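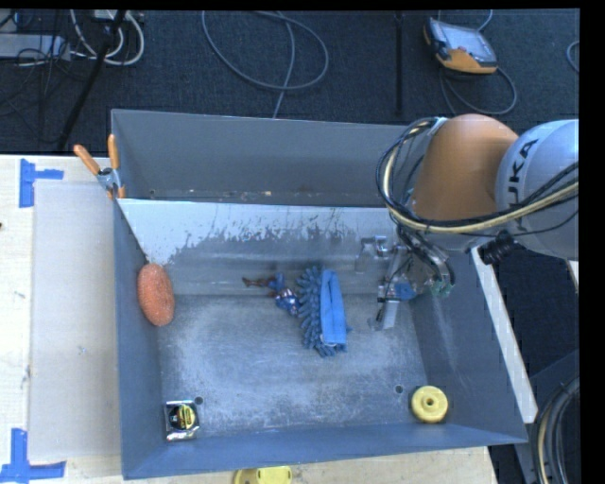
Bameck's disclosure rule for overseas projects comes up for renewal in September, and I have been reading the draft closely enough to have opinions about its definitions. The draft covers any company that holds a mining license abroad and receives export credit at home. It asks for a yearly report on land claims, water use and payments to local officials. The trouble is in section 3, which sorts complaints into "received" and "resolved" and provides no third category. Think of a metal bin with a divider running lengthwise: whatever goes in has to land on one side or the other, and a few specks may end up along the bottom seam. Most real complaints are in the seam. They have been received, someone has replied, and the person who complained does not agree that anything was settled.

I went through the last set of public reports to see how this works in practice. Codo, which runs an open pit copper site, listed 69 complaints. It marked all but 10 as resolved. The report defines resolved as "a written response was issued." By that standard a form letter closes a case. Testa uses a stricter test and requires a signature from the person who complained, so its resolved share looks far worse on paper. A reader comparing the two tables would conclude that Testa has the bigger problem. The tables do not support that conclusion, because the columns measure different events.

The renewal draft leaves this alone. It does add a minimum size: firms with fewer than 2000 workers abroad are exempt. Contract workers are not counted toward the limit. Flelar, whose site is staffed almost entirely through contractors, would drop out of the reporting system with no change to what it does on the ground.

My submission to the consultation makes two requests. First, define resolved as agreed by both parties, and add a category called "answered, disputed." Second, count contract workers the way the safety rules already count them. Neither change needs new data. Companies hold the complaint letters and the contractor payrolls already.

I left out the question of penalties. The current fine has never been applied, and arguing over its size seems premature while the reports cannot be compared with each other.

Comments on the draft are accepted by mail or through the web form. The form cuts off long answers without a warning, so keep a copy of your text and check the confirmation page against it. Mine lost its last paragraph the first time.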